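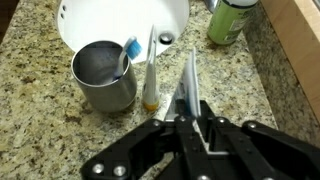 Roman Cieślak thinks a bathroom counter should have nothing on it at all. He put this in writing, in a reply to my last column, and he was firm. Everything goes in the drawer, he wrote, everything, including the toothbrush, and a person who can't open a drawer twice a day has larger problems than clutter.

I've been carrying that letter around in my head since September. I open drawers all day long. I opened one this morning at 6:40 and found in it a hair tie, a dead watch, the warranty for a shower head I no longer own, and a sample packet of face cream from a hotel I can't remember sleeping in. At no point did I think, what this needs is a damp toothbrush.

My position, since I have been asked to state it by one man, is that three things may live beside the sink: a cup, a toothbrush in the cup, and the toothpaste. The toothpaste stands on its cap. I will hear arguments about a fourth thing, but I will hear them with my arms folded.

Let me take the cup first. Ours is steel. It came from a camping set, the rest of which went to a yard sale in Patness and fetched less than the gas it took to drive it there. Before the cup we had ceramic holders, the kind with four holes in the lid, and I want to speak against the four holes. They are always a size too small for whatever brush you have just bought. The brush goes in as far as its hips and stays there, leaning out over the counter like a man on a balcony. Then there is the inside of the thing, which you can't reach with anything. I took the lid off one after a year and put it back on again. We moved house soon afterward and I let the movers pack it.

A cup has one hole and it is the whole top. You can see the bottom. You can get a sponge in there. If you drop a steel one on a tile floor at night it makes a noise that wakes the dog and has to be apologized for, but in the morning you still have a cup.

Now the tube. There are people who lay it flat, and I was raised by two of them. A flat tube migrates. It goes behind the faucet, it picks up hair, it gets an elbow on it and gives up a white worm across the stone that dries there and has to be taken off with a thumbnail. Somewhere along the line a person whose name we'll never know made the cap wide enough to stand on, and the toothpaste now slides down to the opening all by itself, and millions of us still lay the thing on its side as if we were putting it to bed. I have stood my in-laws' tube up on every visit for 18 years. By breakfast it is lying down again. We have never discussed it.

The counter matters too, and on this I've come around. When we bought the house I wanted the granite out. It was beige and brown and black and tan all at once, like something you'd be served in a hospital, and I had a quote from Hamov, who do stone, for $3000 to replace it with a slab in plain white. I carried the quote in my wallet. My sister-in-law had plain white put in by the same people and I've watched her live with it. She wipes it before she brushes, and after. She wipes it when the phone rings. A white counter reports on you. Speckled granite, on the other hand, has been keeping secrets since before there were people, and a spot of toothpaste or a crumb of something or a small dead bug simply joins the pattern. I spent the money on a mattress.

The sink can be white. A sink is supposed to show you what's in it.

That brings me to the boxes. Why does a tube of toothpaste come in a box? It's already in a tube. The tube is a container and a good one, and the box exists so that it can be stacked in a store, and so that I can carry it home, put it down beside the sink, take out the tube, and leave the box lying there until somebody else in the house loses their nerve. Same with soap, same with floss, same with the little cartons that bandages come in, which at least go on being useful after they're opened. I'm not a stern person but I do believe a box should be out of the bathroom on the day it's emptied. Ours stay a week. There was one last winter that we moved from the left of the sink to the right of the sink and back again, and both of us, asked, would have said we'd dealt with it.

Thepsuriya, a shop I otherwise like a great deal, sells a bamboo tray for $188 that is meant to solve all this. You put the tray on the counter and then your things on the tray. I looked at it for a long time. As far as I can tell it turns five objects on a counter into six objects on a counter, and the sixth one has to be lifted up and dried underneath. There is a bigger version, with a lid.

I'm aware that Roman has pictures on his side. I've spent more evenings than I should on Fotedia, where there is an album of 368 bathrooms, and people there seem not to have teeth. There's a eucalyptus branch, a candle, one folded towel that will never touch a wet face. Go and look for a toothbrush and see how long it takes you. I found two in an evening and one was in a mirror.

My dentist, when I put the drawer question to her, said through her mask that she'd like a brush to stand up in the open air with its head at the top, and that she'd also like me to stop talking for a minute. I pass on the first part to Roman with my regards. If he writes again I'd be curious to know what's in the drawer with it.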